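Print | E-mail

Repair and Reuse Scheme, Merkier district
Interim report to the Clallik Fund
5 June 2023
Prepared by Wiebke Diekmann

You asked for a short account of where the money has gone and what it has bought. I have tried to give one, though I should say at the start that I am less sure of our results than the last report was. Gudrun Buschmann, who wrote that one, has read this and disagrees with parts of it. Her notes are with the accounts if you want them.

Items brought in

The log shows 1529 items handed over the counter since October. Of these, 1046 are marked as repaired. That looks like a good rate and the local paper printed it as one. I would be careful with it. "Repaired" in our log means the person at the bench ticked the box before the item went home. We do not know how many kettles and lamps were still working a month later. Nele Bauerfeind began ringing people back in the spring and got through to 70 of them before the phone money ran out. Most said they were happy. Several could not remember what they had brought us. I would not build a case on that, and I have taken the line about "lasting repairs" out of the summary page until we have something better.

There is also the matter of what counts as one item. A bag of six knives for sharpening was sometimes put down as one and sometimes as six, depending on who had the pen. We agreed a rule in March (one bag, one line) but the older pages have not been put right, and I doubt they can be.

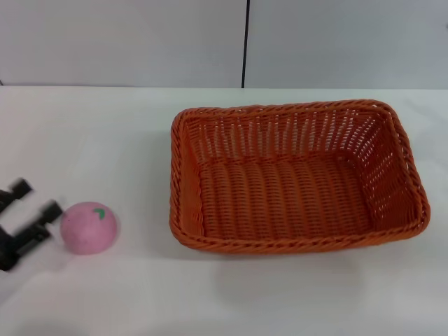

Waste kept out of the tip

The application promised a figure by weight. We have one, but it was worked out by taking a standard weight for each kind of thing and multiplying. A toaster is a toaster under this method, whether it is a small plastic one or a steel one from a café. Waltraud Fuchs weighed a week's worth on the shop scales as a check and her total came out well under the worked-out one. One week is not much to go on, but I trust the scales more than the table. Please treat the weight in Annex 2 as the top end of what is likely.

It also supposes that everything we mended would otherwise have been thrown away. I don't believe that. People told us they had kept the same broken radio in a cupboard for years and would have gone on keeping it.

Training

Two courses ran, one on small electrical goods and one on sewing machines. The first was full and the second was half empty. Both were run by Dreßler, who were paid the agreed fee in each case. The feedback forms are nearly all positive, but they were filled in with the trainer standing in the room, and I read them in that light. What I can say with more confidence is that three people from the first course now work at the bench without help. None from the second do.

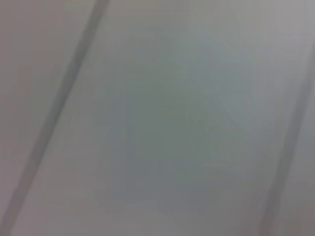 The booking system

We paid for a year of Fludus on the promise that it would cut the queue at the door. It has not done so yet. Regulars still turn up without a slot and we still serve them, so those who did book end up waiting behind those who did not. Mareike Grube thinks this will settle down once the leaflets are reprinted. I think we either have to turn people away or drop the system, and I would like your view before the renewal falls due. The renewal is 1000 euros, and that would buy a good deal of solder and thread.

Money

Spending is inside the budget under every heading except rent, where the landlord's heating charge came in higher than we had been told. We have queried it. The tools line is underspent, mainly from donations of second-hand tools that saved us buying new. A fair share of those donated tools were no use and had to be cleared out, and the hire of the van for that is under "Sundries".

Next six months

We plan to carry on with the bench sessions as they are, run the electrical course again, and leave the sewing course alone unless names come forward first. Nele will ring back a fixed share of customers each month if you agree to move a small sum from tools to phone costs. The form for that is attached and needs a signature from your side.

I have not filled in the box headed "Wider impact on the community". I could not think of anything to put there that I could show to be true.

Print | E-mail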